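The Vidotside Games is a multi-sport event held every four years in the Britdale valley. It is contested by clubs from the valley towns and from invited districts on the coast. The programme has changed several times, but athletics, swimming, road cycling, bowls and wrestling have been included at every edition.

History

The Games grew out of a summer sports day at Livwood, where foot races and wrestling were held on the common next to the cattle market. The first edition under the present name had 153 competitors from nine clubs. Women took part in the swimming events only, and were admitted to athletics at the third edition.

Early meetings lasted a single day. Cycling was moved to a morning start at the second edition after the field met market traffic on the Leitner road, and the programme was then spread over two days. It now runs for six.

The fifth edition was shortened by flooding. Rowing was abandoned after the heats and no medals were given. The sport returned to the programme two editions later on a shorter course, with the finish moved upstream of the weir.

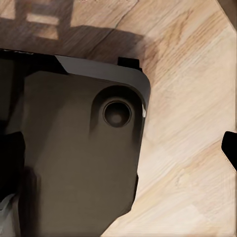
Venues

Most events take place in Livwood. The athletics ground has a six-lane track, which was laid on the site of the old common and replaced a grass circuit. The main stand was rebuilt before the ninth edition, and temporary seating is put up along the back straight for the opening ceremony.

Swimming is held at the Leitner Baths. The original pool was measured in yards, and times set there are listed separately in the Games records. Wrestling, badminton and table tennis share the Britdale Sports Hall. Bowls is played on two greens in Leitner, the lower of which drains poorly and has been used only for the early rounds in recent editions.

The road race starts and finishes in Vidotside. Its route crosses the valley twice and includes the climb of Leitner Bank, where the hill prize is decided. The men's and women's races have covered the same distance since the eleventh edition.

Ceremonies

The opening ceremony begins at 7 p.m. with a parade of clubs in alphabetical order, except that the host town enters last. A baton is carried on foot from Vidotside to Livwood by members of the junior clubs, and is handed to the captain of the host team on the track. There is no flame.

The closing ceremony was formerly a dinner for club officials. It is now a public event at the athletics ground, at which the valley shield is presented to the club with the most points. Livwood has won the shield more often than any other club.

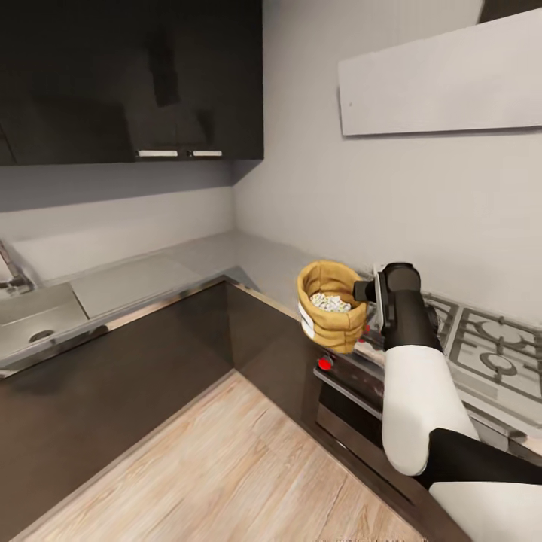 Robotic arm holding a woven basket above a stovetop (computer rendering).

Participation

The most recent edition drew 1654 competitors, the highest number to date, in 56 events. Nearly 100 of them were entered in the road race. Junior events were added at the twelfth edition and are open to athletes under 17, who may not also enter the senior competition in the same sport.

Each club may enter three athletes per individual event and one team per relay. Invited clubs compete for medals but do not score towards the shield. Entries close in December of the year before the Games.

Emblem

The emblem shows a green hill above two wavy blue lines, standing for the river and the mill stream. It was adopted at the seventh edition. An earlier badge with a ram's head is still used on the wrestling medals.

Related articles
Leitner Baths
Britdale Sports Hall
Livwood Athletics Club
Vidotside road race
List of Vidotside Games records
Rowing at the Vidotside Games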